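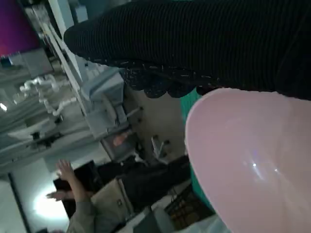 Stair section, second revision

Jul 22, 2023

The Geddes stair went back to Victor Lukumay on the thesis panel with one comment against it: headroom at the upper landing. I had drawn the section through the flight and left the landing beam off, so the clearance I dimensioned was to the ceiling.

The model is now corrected. I moved the beam 44 mm toward the wall and dropped one riser from the lower flight, leaving 11 in that run. The going is unchanged. The handrail still has to be redrawn where it turns, and the plan no longer matches the section at the half landing.
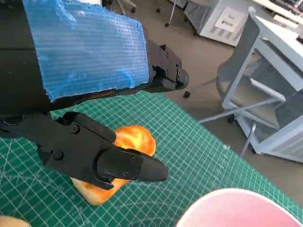

A piece of bread held against the green cutting mat.

Declan Kettle suggested cutting a second section at the turn, at the same scale. I tried it on tracing paper first. It shows the problem faster than the plan does, so it goes on sheet three and the axonometric moves to the appendix. Printing is booked for November and the sheet numbers are fixed after that.

Print this post | E-mail this post

Recent posts
Line weights for the Giltport drawings
Site model, contour spacing
Notes from the Anari review

This site uses cookies. By continuing to read you accept their use.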